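Journée portes ouvertes chez Zedulness : compte rendu de notre visite

Le 26 juillet 2019, notre association a été reçue par la société Zedulness à l'occasion de sa journée portes ouvertes, consacrée à la robotique domestique. Nous remercions M. Nazareno Fabbri, responsable de l'accueil, pour la qualité des échanges.

Le programme comportait 4 ateliers. Nous avons suivi celui du projet Jistow, qui étudie le comportement d'un robot à deux bras dans un logement ordinaire, parmi les objets de tous les jours. Le choix d'une cuisine équipée -- et meublée comme chez un particulier -- nous a paru particulièrement judicieux.
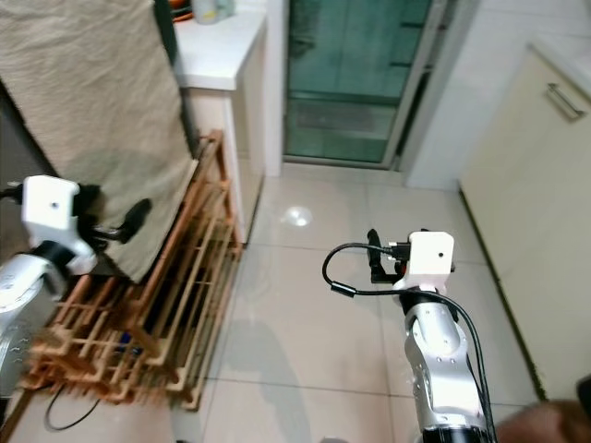
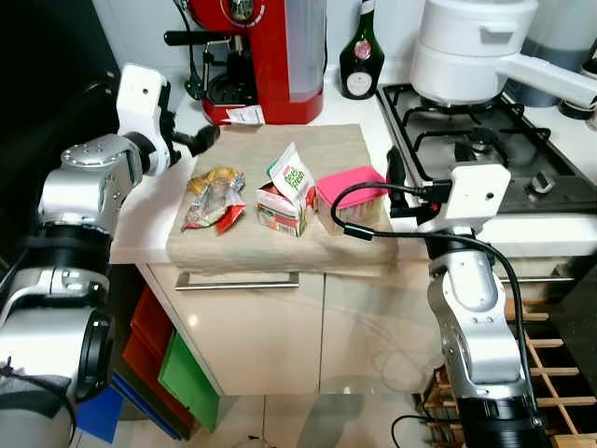
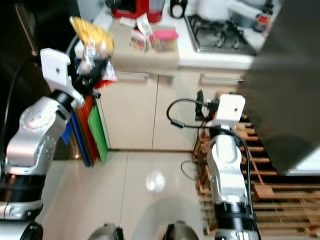 Les deux bras du robot, atelier Jistow.

M. Venkatesh Rodrigues a ensuite répondu aux questions de l'assistance. Il a rappelé que l'équipe travaille depuis 8 mois sur la saisie d'emballages souples, exercice qu'il juge plus délicat que celle des boîtes rigides. La question du coût a également été soulevée ; elle fera l'objet d'une présentation distincte en novembre.

La société a enregistré 125 inscriptions pour cette édition. Les personnes souhaitant participer à la prochaine visite sont invitées à se faire connaître auprès du secrétariat.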